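木制玩具与木质教具的清洁、消毒及保养操作指南

适用对象：各园所保教人员、玩教具管理人员及家庭使用者
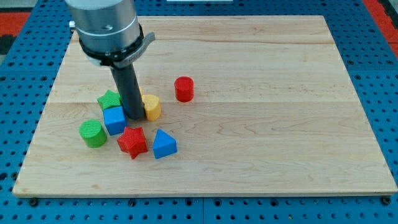
图1 木板与散放其上的小块彩色积木

一、总则

为规范木制玩具及木质教具的日常清洁与保养工作,延长其使用年限,保障儿童使用安全,特编制本指南。本指南适用于积木、拼板、串珠、算珠架、木质托盘及操作板等物品,不适用于内含电池、发声元件或织物填充物的玩具。

木材具有吸湿性。长时间浸泡、高温蒸煮或暴晒,均可能造成开裂、变形和漆面脱落。各使用单位应当以擦拭为主要清洁方式,不得将木制品投入洗衣机、洗碗机或蒸汽消毒柜。

二、清洁前的准备

1. 物品准备:中性清洁剂、软毛刷、无绒棉布四块(两湿两干)、浅盆两个、通风晾架一个。棉布宜选用浅色,便于观察有无掉色。

2. 分类:将待清洁物品分为“有漆”“无漆”“有裂损”三类。有裂损者单独存放,按第六部分处理,不与其他物品一同清洁。

3. 试擦:首次清洁的彩色木制品,应先取一块,用湿布在底面反复擦拭。棉布上出现明显颜色的,停止使用清洁剂,改用拧干的清水布擦拭,并向供货方核实漆料情况。

4. 清点:成套物品在清洁前后各清点一次,并与登记册核对。

三、日常清洁步骤

第一步,用干燥软毛刷清除表面浮尘,孔洞、凹槽及拼接处应重点清理。

第二步,按清洁剂标签所示比例配制溶液,水温以手感微温为宜。将棉布浸入后充分拧干,以不滴水为准。

第三步,顺木纹方向逐面擦拭。遇蜡笔、胶水等残留,可将湿布覆于污处片刻后再擦,不得使用钢丝球、刀片或有机溶剂。

第四步,换用清水布擦拭两遍,去除残留清洁剂。

第五步,立即以干布吸去表面水分,平铺于晾架上,各件之间留出空隙。木板类物品应当竖放或架空,使两面同时通风,避免单面受潮引起翘曲。

第六步,完全干燥后方可收纳。触摸仍有凉意或潮感的,应继续晾置。

四、消毒

日常情况下,按上述步骤清洁即可。出现传染病病例、物品沾染体液,或当地卫生部门另有要求时,应在清洁之后进行消毒。

消毒剂应选用标签注明可用于玩具或木质表面的产品,浓度与作用时间以产品说明书为准。以擦拭法施用,到达规定时间后用清水布擦净,再行晾干。不同种类的消毒剂不得混合使用。操作人员应佩戴手套,儿童不得在场。

无漆木制品吸收性较强,消毒后应适当延长晾置时间,气味散尽后再投入使用。

五、无漆木制品的上油养护

无漆木制品表面发白、手感粗糙时,可进行上油养护。所用油料应为可接触食品级别,并应事先了解使用儿童有无坚果类过敏情况。

操作时,先用细砂纸顺木纹轻磨,除尽粉尘,再以棉布蘸取少量油料薄涂一层,静置后擦去余油。必要时隔日再涂一层。沾有干性油的棉布存在自燃风险,应平摊晾干或浸水后密封处置,不得揉成一团堆放。

六、检查与报废

每次清洁后应逐件检查,发现下列情形之一的,应当停止使用:

(一)木材开裂,裂缝可夹住皮肤或头发;
(二)漆面起泡、剥落;
(三)出现霉斑,经清洁仍不能去除,或有持续霉味;
(四)部件松动,有脱落小件的可能;
(五)边角劈裂,产生木刺。

仅有轻微毛刺的无漆制品,可经打磨、上油后恢复使用。有漆制品不建议自行补漆。积木个体较小的,应特别注意适用年龄标识,三岁以下儿童不得接触可完全放入口中的物件。

七、收纳与登记

收纳处应干燥、避光,远离暖气和空调出风口。收纳箱宜设通气孔,不宜长期密闭。南方地区进入5月后湿度上升,应增加开箱检查次数,并视情况放置干燥剂。干燥剂须置于儿童无法触及的夹层内。

登记册应载明物品名称、编号、件数、清洁日期、检查结果及处理意见。以Wodmont玩教具中心为例,该中心现有在册木制玩教具3,868件,其中积木类578件、拼板类582件,均按套编号,每套配登记卡一张,卡片与物品同箱存放。规模较小的园所可合并使用一本登记册,不必逐套设卡。

八、常见问题

木板轻微翘曲能否恢复?
可将凹面朝下置于平整台面,上覆重物,于阴凉通风处放置数日。翘曲严重或伴有开裂的,应予报废。

能否用酒精擦拭?
酒精可能溶解部分漆层,未经产品说明书许可的,不予使用。

新购木制玩具是否需要清洁?
需要。拆封后应先通风,再按第三部分步骤擦拭一遍,晾干后登记入册。

编制单位:Wodmont玩教具中心
发布日期:2023-04-26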